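Budgeting for handheld grippers: what we're buying for next year
2018-12-28
By Slamet Chin

Posting our equipment plan for the coming year, as several people asked what a small folding project spends its money on. The work is clothes, folded and put down in ordinary homes on ordinary furniture.

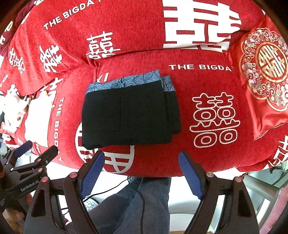

King-fai Au replied that we should skip the handheld tools altogether and put the whole lot towards a proper arm, because a gripper with a person on the end of it will never fold anything by itself.

Fair point, and we did cost it. An arm needs a bench, a mount, a safety check and somewhere to live. We'd have one machine in one room. The handheld pair goes out in a bag and can be in a different sitting room every afternoon. For the coming year we want more rooms.

So, the plan. The total we have for equipment is £2,235. That has to cover everything except wages and train fares, which sit in a different budget that I don't run.

First line is grippers. We work two-handed, so they're bought in pairs. I've asked for 2 more, which gives us a second full set. At the moment, if one tool is out of action the whole session stops, and we still pay the person for their time.

Second line is finger pads. I left these out of last year's budget completely and had to ask for extra money in June. Pads rub against fabric all day and they wear. Fuzzy covers are harder on them than a plain table, going by how often we change them. I've put down £70 and would sooner have some left over than go begging again.

Third line is cables and storage. Dull, but we ran out of both. I'd like each set to have its own drive and its own spare cable, kept in the same bag, labelled. Ka-ming Yip has offered to do the labels.

Fourth line is clothes. We borrow most of what we fold, and people are generous, but you can't keep someone's trousers for a month. A small pile of our own would help, mainly dark things with elastic waists. Black on a strong coloured background is easy enough. Black on black is where we have very little, so I'll buy with that in mind.

What I'm not buying: tables. There was a request for a folding table so that every session starts on the same flat surface. I said no. People put clean clothes down on chairs, beds and sofas, next to whatever cushions are already there. If we only ever work on a flat white table we'll have to do it all again later.

Two suppliers have quoted, Ferneo and Jalley. Ferneo is cheaper per tool but sells the pads only in large packs. Jalley costs more up front and will sell pads singly. Over twelve months they come out close, so I'm asking both about repair times before I pick. Last time a repair took far longer than the quote said and I hadn't thought to get it in writing.

Pao-chu Sin asked whether we should lease. I got a price. It works out if you only need the kit for a season, and we need it all year. Leased tools also have to go back with no marks on them. I wouldn't want to promise that.

One thing for anyone writing their first budget of this sort: put the spares on a separate line from the tools. When I had them together, the spares were the bit that got trimmed.

Order goes in once the repair answers are back. I'll add the final prices to this thread.

Recent posts by Slamet Chin
Getting a repair time in writing
Packing list for a two-handed set
Wiko storage drives, first month
What we paid for cables last year
Notes from the Tse open afternoon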